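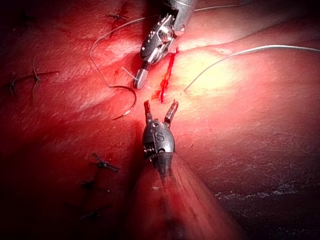
Stitching is one of those skills you only get by doing it again and again, and I've spent the better part of a year thinking about what people do it on! I run the small product team at Flolex, and as of September 13, 2024, our new line of suture practice pads, Plarelix, is open for orders. What I wanted most was a pad that felt like a proper job to be getting on with: red all over, a cut that's partly closed, a few knots already in, the curved needle lying there with its thread still trailing. You sit down and pick up the work from there.

We started in January with a stack of old pads that tore if you so much as looked at them (I have a drawer full, ask me sometime). The new ones come in three grades, soft, medium and firm, and each has a slightly different pull when the needle goes through. My favorite is the soft one. It's also the fussiest, and if you yank on the thread it'll tell on you right away.

Before we settled on the final mix we sent 257 trial pads out to the skills room at Ifans, where the Zosenine evening course is held, and asked everyone there to be as picky as they liked. They were! We heard about the surface being too dry, the edges curling, the packaging squeaking. All of that has been changed, squeak included. What people mostly wanted to practice was knots, and throwing loops around the instrument takes a lot of thread and a lot of patience. 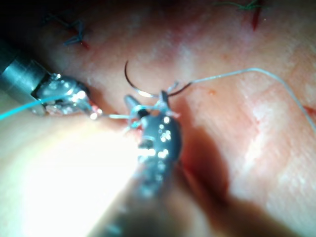

One trainee at Ifans wrote that the medium pad was the first one she'd used where a knot sat flat without dragging the cut out of shape, and that she'd like the firm one a touch thicker, please. Fair point, and the firm pad is now thicker.

A box holds six pads, two of each grade, and you can order refills in a single grade once you know what you like. Teaching rooms can get the big kit for $359, with needles, plain thread and a few lengths of barbed suture for anyone ready to try closing without a knot. Pads should be kept sealed and out of the sun, and a quick wipe with a damp cloth brings the shine back.
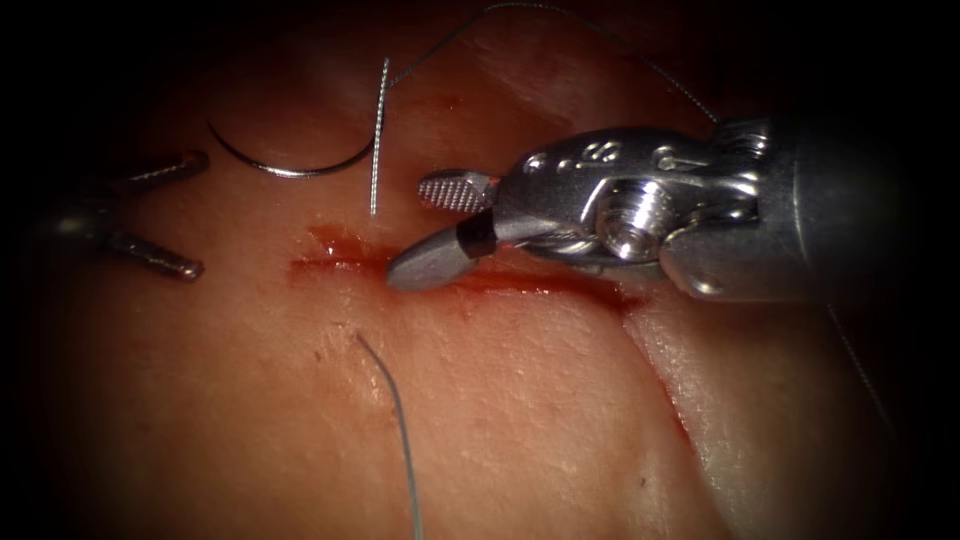

Practice pad with a straight cut, a curved needle, barbed suture and thin thread.

Orders and sample requests go through the Plarelix page on the Flolex site. If you teach a class, mention it in your note and I'll put a soft pad in the mail for you to try first.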